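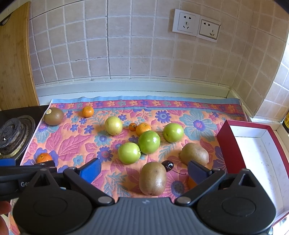

Erasto Mollel thinks we have the gate wrong. Says the pointed arch is a rebuild, the original opening was lower and a good step further left, and we have been measuring the wrong hole since the spring. Sent me a long message at 6 in the morning, three sketches, no greeting.

December, second entry

Went up to Petis to check. Cold, wind off the ridge, couldn't feel fingers by noon. He may be right. Left jamb has a straight joint running up 12 courses, then it dies into patching. Mortar left of the joint is grey and gritty with bits of charcoal, right of it creamy, finer, hardly any lumps. Scraped a bag of each. Bags P-a and P-b, in the tin, NOT in the fridge this time please.

Sill of the older opening (if thats what it is) sits under turf. Probed with the rod, hit something flat and hard in two places, soft between. Could be a threshold stone cracked through. Could be two stones. Left it alone, permit doesn't cover digging on that side.

Width of the present gate 2,098 mm at the springing. The old survey has it narrower but they measured at the foot, where the buttress creeps in. Don't compare the two numbers again, I lost an evening to that already.

Drawings

Sheet 156 redone. Old version had north the wrong way round, my fault. New one is in the flat drawer, pencil only, ink after Erasto has seen it. Tower outline unchanged. Dotted line for the lower arch, with a question mark, and the question mark stays until we have the mortar back.

Also to do on the sheet: putlog holes on the east face. I plotted the bottom row only. The upper row needs the long lens or a ladder and I am not doing the ladder in that wind.

The Witon letter

Reread the copy of the Witon letter. The steward complains that carts "cannot turn beneath the gate" and wants money for stone. Nothing about whether he got it. We always took this as the yard being too tight. But if the old gate was low and off to the left, a loaded cart coming up the ramp would have to swing hard right up against the rock, and then his complaint makes sense as it stands. Erasto's point, his sketch no. 2. He is going to be unbearable about it.

Against: the letter may mean the lower gate by the well, of which there is nothing left but a bump. Wijaya transcription reads "upper gate" with the first word in brackets. Need to see the original, the scan is mud in that corner.
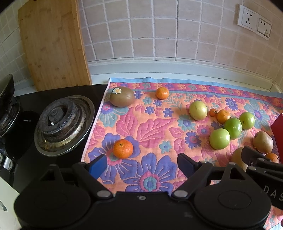 Mortar, first look

Both bags under the hand lens, bench lamp. P-a: charcoal, small pebbles, one fleck of something red, brick or tile. P-b: clean lime, sand very even. Definitly two batches. Doesn't say which is older, only that they weren't mixed by the same people on the same day. Split each sample, half to go to Idska for thin section, half kept back. Labels written twice, inside and outside the bag.

Asked for the charcoal to be picked out and weighed before anybody wets anything. If there's enough we can think about a date. If not, no.

Next time up

Plumb line down the straight joint, photo with scale every half meter.
Check the inside face for the same joint. I forgot, went straight to the van.
Ask about extending the permit to the left of the gate.
Bring the good rod, the other one is bent.
Ramp: pace the bend, see how a cart would take it. Erasto wants to do this with an actual cart. Told him a wheelbarrow.

Guidebook text for the gate stays as is for now. It says "the original gateway", I'd like that word out before reprint but will wait for the thin sections.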